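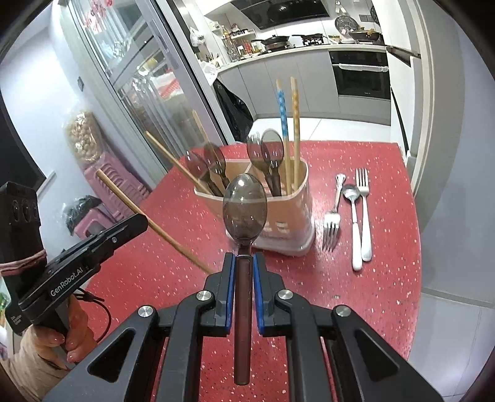

Gripper with blue pads holding a spoon over a red countertop.

Stulusel Flood Reports, data card

Contents
Short text reports on river flooding in the Etthorpe and Skistville districts, gathered from local news pages and radio transcripts. The set holds 4000 reports in one CSV file, UTF-8, with a header row.

Fields
report_id: integer, unique
place: town or road name as printed in the source
time_local: 24-hour clock, blank if not stated
depth_cm: integer, blank if not stated
text: body of the report, 50 to 110 words

Labels
Each report was labeled by Loretta Schumacher or Tomás Breathnach as warning, damage, rescue or road closure. Keisha Sorensen settled disagreements.

Known problems
Kincaid is both a village and a bridge; the place field does not separate them. December reports repeat wire copy. Depths given in feet were converted and rounded.

Not suitable for live alerts.

Contact
Wanda Doucet, corrections and missing sources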